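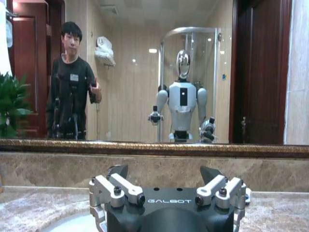
Aug 28, 2018. Limescale test for the Gatine flat, continued. Faisal mixed the citric acid again, this time weaker, and we left it for nine minutes on the spare tile before wiping. The white ring became thinner but did not go away. I must remember that the same liquid cannot go near the brown and beige marble of the countertop, as acid makes dull marks on it. For the white ceramic of the basin I have less worry.

Bushra asked if the paste from May is still good. I opened the jar: a hard skin on top, soft under it. I threw away the skin and kept the rest — label it please, the old one is not readable.

To do: buy three soft cloths, ask Shamim for the pH strips, repeat on the tile with water of around 40 degrees. Kendra has the key until four.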